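Home | News | Members | Technical notes | Contact

Category: Kitchens and Canteens

Limescale and dishwasher salt: what changed after the February readings

The water supplied to the Riden building is hard, and the softener unit in the ground-floor canteen machine had been set for medium water when it was installed. The setting was never altered. Members had reported a white film on glasses and a dull surface on knives, and most of them put it down to the detergent.

Giuliana Londoño tested the supply at the cold tap and again at the machine inlet, using drop kits from the stores cupboard at Dunham. Both readings fell in the hard band and agreed with each other, which rules out the pipework. The softener has been moved up 2 steps. The salt reservoir was refilled at the same time, with the coarse grade. Table salt must not be used in it. The fine grains pack together and block the feed, and most table salt contains an anti-caking agent which leaves a deposit on the resin.

Film on glass has two common causes and they need different treatment. Limescale dissolves in weak acid. Etching does not, since the surface itself has been worn away, and it is usually the result of soft water combined with too much detergent. The test is to leave one glass in white vinegar for 30 minutes, rinse it and hold it against a dark cloth. If the mark has gone, it was scale. If it remains, the glass is etched and cannot be restored. Of the glasses treated so far at Riden, most came clear. 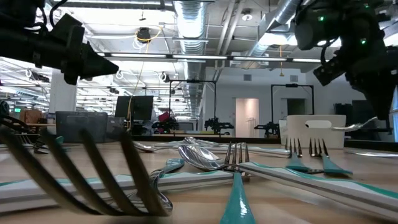
Cutlery on a wooden tabletop, some with teal on the handles.

Stainless steel is less affected than glass but shows spotting sooner. Knife blades are normally made from a harder grade of steel with less resistance to corrosion than the grade used for forks and spoons, so rust spots on blades do not mean the whole set is poor. Leaving knives in a closed machine overnight is the usual cause. The door should be opened 10 minutes after the end of the cycle and the lower basket emptied first.

Rinse aid is a separate matter from salt and the two are often confused. It lowers the surface tension of the final rinse so that water runs off as a sheet. The dose at Riden has been left where it was. Combined tablets contain a small amount of both, but above medium hardness they should be used with the reservoir filled as well.

Simão Fonseca is keeping the log sheet, which hangs inside the cupboard door to the left of the machine. Please enter the date of each salt refill and initial it. The Luik and Detine kitchens have the same model of machine and will be tested next. Until then their settings should not be changed, as the readings need to be compared with the present ones.

Spare drop kits are kept at Dunham, second shelf. Check the expiry date on the bottle before use.

Previous | Next | Back to all items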